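Search this site
Type a word and press Enter

How Does a Robot Know What to Do With Your Jeans?

Hi, I'm Vaughan Kereama, and I write the software that tells robot arms what to do. My job is a lot of typing, a lot of thinking, and a surprising amount of laundry!

Let's start with you. Pick up a pair of pants off your bedroom floor (I know there's one there). You found the waist and the legs right away, didn't you? You've been getting dressed for years, so your brain does it without asking. A robot has to be told every bit of that, and the telling is called a program.

Our program is named Quintana, and it has three jobs.

Job one is looking. A camera sends Quintana a picture, and to a computer a picture is just a giant grid of numbers. The looking part of the program hunts through those numbers for clues. Is that line a seam? Is that shape a pocket? We call this perception. To get good at it, the program practiced on 2,000 pictures of clothes, and people had to mark the pockets and hems on every single one. My friend Devendra Mishra marked 500 of them and says he now sees pockets in his sleep.

Job two is planning. Once the program has a guess about where things are, it asks, "Where should I grab, and which way should I pull?" It tries out lots of answers in its imagination – really a pretend table inside the computer – and gives each one a score. The best score wins.

Job three is control. That means turning the plan into tiny instructions for the motors, over and over, very fast. Move a little. Check. Move a little more. If you've ever carried a full glass of milk across the kitchen, you've done control too.

Jeans are one of the hardest things we give it. A wooden block stays the same shape when you lift it, but cloth goes all floppy and makes a new shape every time. Folds hide things, and a shadow can fool the program into thinking there's an edge where there isn't one!
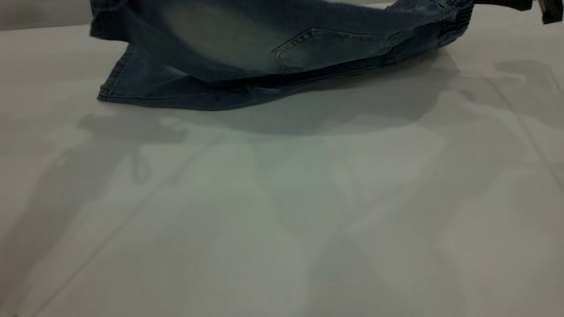
Can you find the back pocket? Look for the double rows of pale stitching.

Stitching is a great clue for a computer, because a light line on darker cloth makes the numbers in the grid jump. Smooth, faded denim gives it much less to go on.

When Quintana guesses wrong, I read through its notes (programs can keep a diary, called a log) and look for the mistake. My longest log so far was 335 pages. The problem was one minus sign that should have been a plus – I fixed it and went to get a sandwich.

Try it yourself: ask a grown-up to close their eyes and fold a shirt using only your instructions. You can say things like "move your left hand up" but you can't say "fold it." See if you can do it in 11 instructions or fewer!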